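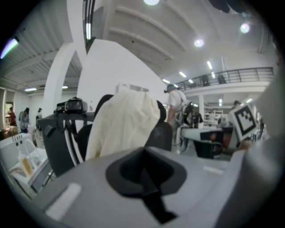
Vista desde la cámara de la pinza de mano, con la tela sobre el respaldo de la silla.

Pose de la pinza de mano: ¿odometría visual en la muñeca o cubos de marcadores vistos desde la cabeza?

Kiprono Nyamweya
Mar 31, 2024

Estoy comparando dos configuraciones de captura para una tarea de manipulación de tela: coger un paño del respaldo de una silla de oficina, levantarlo con ambas manos y dejarlo extendido en la mesa. Las pinzas son las Haken de mano.

Configuración A: cámara gran angular en cada pinza y odometría visual-inercial a partir de su propia imagen. Configuración B: cubo de marcadores fiduciales en cada pinza, detectado por la cámara de cabeza, con la pose de la pinza expresada respecto a esa cámara.

Con A tengo deriva cuando el operador se acerca al respaldo. La parte inferior de la imagen la ocupa siempre la carcasa gris, y al aproximarse la tela tapa buena parte de lo demás. Quedan el techo, las luminarias y la barandilla del altillo, que dan esquinas estables pero lejanas. Además hay gente en la sala, tanto abajo como en el altillo. He probado una máscara fija para la carcasa y mejora algo el arranque, pero no la deriva durante el agarre.

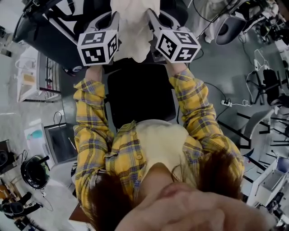 Con B la posición es más limpia mientras las pinzas están levantadas y los cubos presentan varias caras. El problema aparece en el giro de muñeca: si queda una sola cara visible y muy de frente, la orientación salta entre dos soluciones. El filtro posterior lo suaviza, pero entonces la trayectoria llega con retardo y el cierre de la pinza deja de coincidir con el contacto.

Datos de la prueba: una secuencia de 3327 fotogramas, controlador Deltport para el disparo de las cámaras, exposición automática en todas. El desfase medido entre la cámara de muñeca y la de cabeza es de 25 ms. No sé si es constante.

Lo que necesito decidir:
- si merece la pena fusionar A y B o quedarse con una;
- si el desfase se puede corregir después o hay que sincronizar por hardware;
- qué hacer con los saltos de orientación.

El destino de los datos es entrenar una política para un brazo con pinza paralela. No necesito precisión metrológica, pero sí que la distancia entre las dos pinzas sea coherente cuando sujetan la tela.

r_prendergast

Fusionar. Son fuentes con fallos distintos y en tu tarea casi no coinciden en el tiempo: A se degrada cerca de la tela y B se degrada en los giros.

Orden en que yo lo haría:

Primero, fijar la exposición. Con luminarias directas en el campo de visión, el modo automático cambia el tiempo de integración cada vez que la pinza se inclina. Eso desplaza el instante efectivo de captura y es un buen candidato a que tu desfase no sea constante. Repite la medida con exposición manual antes de corregir nada.

Segundo, estimar el desfase por correlación. Mueve la pinza con el cubo a la vista, con rotaciones bruscas en varios ejes, y correlaciona el módulo de la velocidad angular de la IMU de la pinza con el módulo de la velocidad angular relativa cubo-cabeza, una vez compensado el giro de la propia cabeza. Hazlo al principio y al final de la secuencia. Si ambos valores coinciden, basta con corregir en posproceso. Si no, el reloj deriva y toca cablear el disparo.

Tercero, los saltos. La ambigüedad de un marcador plano visto casi de frente es conocida, y un filtro paso bajo es mala herramienta porque promedia dos soluciones y la media no corresponde a ninguna. Guarda las dos hipótesis con su error de reproyección y elige la más próxima a la orientación integrada de la IMU desde la última detección con más de una cara. Cuando haya varias caras, resuelve el cubo completo como un único cuerpo rígido. Resolver cada marcador por separado y promediar después desperdicia la geometría.

Para la distancia entre pinzas, usa B siempre que ambos cubos se vean en el mismo fotograma. El error de pose de la cabeza se cancela al calcular la transformación relativa. Con A tienes dos mapas independientes y hay que alinearlos, y ese alineamiento es justo lo que falla cerca del respaldo.

Sobre la gente en movimiento: una máscara de personas ayuda, pero yo la dejaría para el final.

mbarrios

Usa solo marcadores y listo. A mí la odometría en muñeca nunca me ha ido bien con telas. Imprime los cubos más grandes.

talavera_cv

Agrandar los cubos tiene un coste: más masa en la punta y más golpes contra el respaldo. En nuestro banco de Prerndale probamos dos tamaños y los operadores acortaban el giro de muñeca con el grande, así que las demostraciones salían distintas.

Añado un punto a lo de r_prendergast. Comprueba la calibración extrínseca entre el cubo y los dedos después de cada sesión. Si el soporte cede un poco, el error parece un problema de tiempo y no lo es: se nota en que aparece también con la pinza quieta. Nosotros cerramos la pinza sobre un pasador fijo, giramos alrededor de él y ajustamos el punto invariante. Con más de 200 muestras repartidas en orientación el ajuste es estable.

Anota también la apertura de la pinza en el mismo reloj que la IMU. Si la apertura va por otra vía, corregir la pose no arregla el cierre adelantado.

Este sitio utiliza cookies propias y de terceros con fines analíticos. Al continuar navegando, acepta su uso. Aceptar | Configurar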